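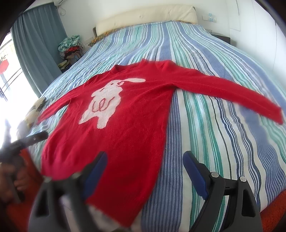

A motif sweater is a knitted pullover with a single figure, usually an animal, placed on the chest against a plain ground. The figure may be worked into the fabric as the garment is knitted, or made separately and sewn on. Fuzzy yarns are often chosen for animals, and faces and other small details are commonly added last in a contrasting thread.

Most examples have long sleeves, a ribbed collar and a body in one color. Red with a white figure is a frequent combination in winter clothing. The Rasura knitting archive lists 207 patterns of this type, 24 of them by the designer Geum-ok Byun.

Care

Motif sweaters are washed inside out in cool water and dried flat, with the sleeves drawn out from the body. Hanging is avoided, as the added weight of the figure can pull the chest out of shape. For storage the sleeves are folded across the back and the body is folded once below the motif. Raised yarn is not ironed.

See also: Intarsia; Appliqué; Pullover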